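Search the knowledge base

Tags: LoRaWAN, Gateways, Soil moisture, Payload decoding

Ticket 1594: Soil probes stop reporting after gateway firmware update
Site: Tratholm
Opened by: Jhun Cabanatuan
Assigned to: Tharindu Pathirana
Opened: 29 June 2024
Status: Closed

Reported problem

We have 36 Patus soil moisture probes on the Tratholm fields, all talking to two Zeman gateways. After the gateway firmware update, nine of the probes went quiet on the dashboard. The rest report as usual. The quiet ones are all on the east side, past the pump house. Nothing was moved. Batteries in the quiet probes were changed in January. The irrigation schedule uses these readings, so I have put the east valves on a fixed timer for now.

I power cycled the east gateway and it came back with a green light. No change on the dashboard.

Jhun

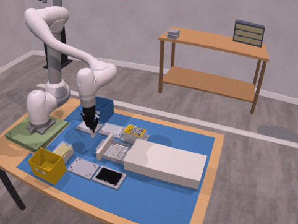
Reply from Tharindu Pathirana

Thanks for the details. Please leave the probes as they are and don't press the join button on any of them yet. If they rejoin we lose the old session and it gets harder to see what went wrong.

Can you send me:

- the packet log from the east gateway, one full reporting cycle
- the channel plan page from both gateways
- the serial number of one quiet probe and one working probe near it

Reply from Jhun Cabanatuan

Log and both channel pages are attached. I used the probe by the culvert as the quiet one. The closest working probe is on the other side of the track and I think it goes through the west gateway, so it may not be a fair comparison.

The two channel pages don't match. West is on sub-band 2. East shows the sub-band field blank, with "default" in gray next to it. I don't remember what it said before the update.

Reply from Tharindu Pathirana

The blank field is the fault, or most of it. The update cleared the saved sub-band on the east gateway and it fell back to the first group of channels. Your probes are set to sub-band 2, so the gateway isn't listening where they send. The log fits: no uplinks from any of your probes for the whole cycle, only traffic from a neighbor's network.

To fix it:

1. Log in to the east gateway and open Radio, then Channel Plan.
2. Set the sub-band to 2 and save.
3. Restart the packet forwarder from the Services page. A full reboot isn't needed.
4. Wait two reporting cycles before judging it.

Export the configuration from both gateways once they match and keep the files off the gateway.
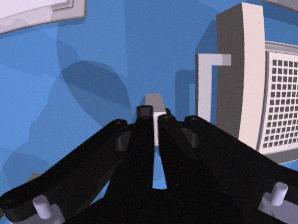 Reply from Jhun Cabanatuan

Done. The packet forwarder took two tries to restart. After the second cycle all the east probes were back except the one by the culvert. Its packets are in the gateway log but Falix shows no reading for it.

Reply from Tharindu Pathirana

That one is a separate problem. Its frames reach the network server and get passed to Falix, but the decoder throws them out. The payload is two bytes longer than the others. This probe is on newer firmware and sends soil temperature after the moisture value. Was it a replacement?

Reply from Jhun Cabanatuan

Yes, the old one was hit by a mower. I put the new one in under the old name and it was reporting before the update – or I thought it was. Looking at the chart again, the line is flat from the day I swapped it. So that was the last good value being carried forward.

Reply from Tharindu Pathirana

Understood. I made a second device profile in Falix with the longer decoder and moved the culvert probe to it. The first reading came through with moisture and temperature. I also turned off "hold last value" for the whole site, so a probe that stops reporting will now leave a gap in the chart.

The flat stretch can't be recovered, as the raw frames were not stored. I can mark it as invalid if you want it left out of the season totals.

Reply from Jhun Cabanatuan

Please mark it. East valves are off the timer and back on sensor control. Fine to close.

Closing note (Tharindu Pathirana)

Cause 1: sub-band setting lost on east gateway during firmware update. Setting restored by hand, configuration exported. Reported to Zeman.
Cause 2: wrong decoder for replacement probe, hidden by "hold last value". New device profile added. Old data marked invalid.
West gateway checked, no change needed.

We use cookies to keep you signed in and to remember your ticket filters. Accept | Manage settings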